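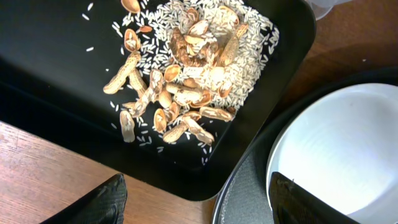

# Häufige Fragen rund um die Kompostgemeinschaft Tosovby

Schön, dass Sie hergefunden haben! Auf dieser Seite sammeln wir die Fragen, die uns am Gartentor, per Mail und gelegentlich auch beim Bäcker gestellt werden. Manche Antworten sind ein bisschen länger geraten, aber wer sich für Kompost interessiert, bringt ja meistens etwas Geduld mit. Zuletzt ergänzt im Juli von Da-eun Sun und Vitalii Hutsuliak.

## Mitmachen

**Wer darf bei Ihnen Küchenabfälle abgeben?**

Alle, die in einer der Straßen rund um den Tosovby-Garten wohnen, und außerdem alle, die bei uns ein Beet haben, ganz gleich, wo sie wohnen. Zurzeit sind wir 63 Haushalte, und ein paar Plätze sind noch frei. Schreiben Sie uns einfach eine kurze Mail mit Namen und Straße, dann bekommen Sie den Zahlencode für das Tor und einen Eimer mit Deckel.

**Was kostet das?**

Der Jahresbeitrag liegt bei 12 Euro. Davon kaufen wir Häckselgut, ab und zu eine neue Mistgabel (die alten verschwinden auf geheimnisvolle Weise) und im Herbst die Suppe für den großen Umsetztag. Wem das gerade zu viel ist, der sagt bitte Shahab Zamani Bescheid, da finden wir ganz unkompliziert eine Lösung.

**Muss ich beim Umsetzen helfen?**

Müssen nicht, aber wir freuen uns sehr! Zweimal im Jahr wird alles von Kammer zu Kammer geschaufelt, morgens ab 9 Uhr, und es gibt auch Aufgaben für Leute mit empfindlichem Rücken: sieben, Eimer auswaschen, Schilder neu schreiben, Kaffee kochen.

## Was hinein darf

**Dürfen Nussschalen auf den Kompost?**

Ja, gern, allerdings mit Unterschieden. Erdnussschalen sind weich und faserig und verschwinden bei uns meist innerhalb eines Jahres, besonders wenn man sie vorher mit der Hand ein wenig zerdrückt. Bitte nur ungesalzene! Salz tut weder den Würmern noch später Ihren Tomaten gut. Walnuss- und Haselnussschalen brauchen dagegen mehrere Jahre, die geben Sie lieber in die Kiste neben Kammer drei, wir streuen sie als Mulch auf die Wege.

**Und Reis, Nudeln, Brot?**

Bei Reis hören wir immer wieder gegensätzliche Ratschläge, deshalb etwas ausführlicher. Eine Handvoll roher Reis, der beim Aufräumen im Schrank zum Vorschein kommt, schadet nicht, wenn Sie ihn gut unter das feuchte Material mischen. Größere Mengen und alles Gekochte lassen Sie bitte weg, denn damit lädt man Ratten zum Abendessen ein, und die kommen dann jeden Abend. Dasselbe gilt für Nudeln und Brot.

**Kaffeesatz und Teebeutel?**

Kaffeesatz ist herzlich willkommen, gern samt Papierfilter. Teebeutel bitte aufreißen und nur den Tee hineingeben. Viele Beutel enthalten feine Kunststofffasern, und Yi-an Baek hat im Frühjahr beim Sieben so viele davon herausgefischt, dass sie sich diesen Satz hier ausdrücklich gewünscht hat.

**Was ist mit Zitrusschalen?**

In kleinen Mengen und klein geschnitten, ja. Ein ganzer Eimer Orangenschalen nach der Weihnachtszeit ist zu viel auf einmal.

**Gehen die »kompostierbaren« Tüten?**

Leider nein. Sie zerfallen bei uns viel zu langsam. Zeitungspapier als Einlage im Eimer funktioniert prima und darf mit hinein.

## Pflege und Ernte

**Wie warm wird so ein Haufen eigentlich?**

In der frisch gefüllten Kammer messen wir nach dem Umsetzen um die 60 Grad, danach sinkt die Temperatur langsam wieder. Das Thermometer mit dem langen Stab hängt am Schuppen. Schauen Sie ruhig nach, nur bitte wieder zurückhängen.

**Es riecht! Was tun?**

Meistens ist es zu nass und es fehlt an Luft. Werfen Sie zwei, drei Schaufeln Häckselgut aus der Holzkiste darüber und stechen Sie mit der Gabel ein paarmal hinein. Wird es nach einigen Tagen nicht besser, melden Sie sich bitte bei Vitalii.

**Bei mir in der Küche schwirren Fruchtfliegen um den Eimer.**

Das kennen wir alle. Leeren Sie ihn im Sommer alle zwei Tage, spülen Sie ihn kurz aus und lassen Sie ihn offen trocknen. Su-bin Sun stellt ihren einfach ins Gemüsefach des Kühlschranks und schwört darauf.

**Wann bekomme ich fertigen Kompost?**

Im April und im Oktober. Jeder Haushalt darf bis zu 50 Liter mitnehmen, bitte eigene Säcke oder eine Wanne mitbringen. Für Balkonkästen mischen Sie ihn am besten eins zu drei mit Erde, pur ist er den meisten Pflanzen zu kräftig. Was übrig bleibt, kommt auf die Gemeinschaftsbeete.

**Ich fahre in den Urlaub, muss ich etwas beachten?**

Nur den Eimer vorher leeren. Den Torcode geben Sie bitte nicht weiter. Wenn die Nachbarn in der Zwischenzeit mitmachen möchten, schicken Sie sie gern zu uns, wir stehen an den meisten Samstagen im Garten herum und reden ohnehin über nichts anderes.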